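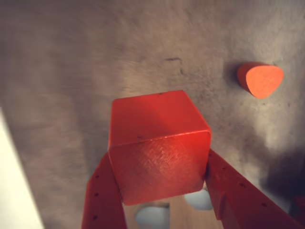
*Fig. 1. Two-finger gripper holding a red cube, with an orange block behind it.*

## Unit 4: What goes on the equipment list

Handout for the small automation cell project. Bring it to lab along with your draft budget. Shiyu Han teaches the first half and Meifang Ren takes over for quotes and purchase orders.

Last unit you picked an arm. Most drafts stopped there, with one large line for the arm and one small line called "misc." The arm is the easy part to price, and the misc. line is where projects run over.

### Start from the part

Write down the part before you look at any catalog:

- size across the faces you will grip
- weight
- surface (smooth, rough, soft)
- what else sits on the work surface near it
- how much scuffing is acceptable

The cube in Fig. 1 has smooth areas and also fine scratches across its front face. If your part is a finished good, marks like those would matter and you should budget for finger pads. If it is a practice block, leave the pads out.

Look at the colors too. The cube and the fingers are both red and blend where they touch. If your cell uses a camera to find the part, that is a planning problem. Different colored fingers cost very little when you order them at the start. Sorting it out in software later costs staff hours, and those hours belong in the budget too.

### Fingers are consumables

Treat the gripper body as equipment and the fingers as supplies. They go on separate lines, and in most offices they come out of separate accounts. For the class project, plan on 3 spare pairs. Check the hole pattern before ordering — a finger that does not match the mount is a paperweight, and suppliers rarely take back custom parts.

### Getting quotes

Ask for quotes from Citex and Tulalen. Ding sells grippers only, so use it for that line and nothing else. Each quote should show:

1. Unit price and quantity
2. Shipping, as its own line
3. Lead time in weeks
4. Warranty terms
5. Price of spare fingers, pads and cables

If a supplier rolls shipping into the unit price, ask for it again split out. You can't compare two quotes otherwise.

### Lead time

Work backward from the day you need the cell running. Orders placed after the middle of September will not be in for the fall demo. Allow four weeks for delivery and another three for setup and testing. Students always cut the testing time first. Please don't.

### Contingency

Use 20 percent of the equipment subtotal. Figure it before tax and show it on its own line. Do not spread it across the other items.

### Case for discussion: Villonov

Villonov bought an arm and gripper in one order and left the fingers for later. The part changed size during the wait, and the new part was wider than the gripper could open. They bought a second gripper.

- Which line of the budget should have caught this?
- Would you have held the whole order, or only the gripper?
- Who should have signed off on the part dimensions?

### Due next lab

- Part sheet, one page
- Budget with supplies and equipment on separate lines
- Two quotes, or the emails asking for them

Send budget questions to Meifang before you send anything to a supplier.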